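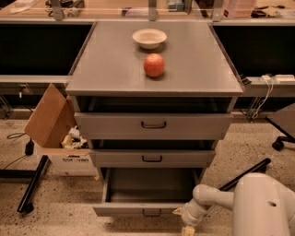 Figure 7. Three-drawer cabinet, gray, with black handles.

Leveling the Zarido cabinet

1. Empty all drawers before tilting the cabinet.
2. Turn each foot clockwise until it touches the floor.
3. Lay a level on the top, front to back, then side to side.
4. Adjust the low corner – a quarter turn at a time.
5. Tighten the lock nuts.

Note: On uneven concrete, use shim kit 278.

CAUTION: Open one drawer at a time. The cabinet can tip.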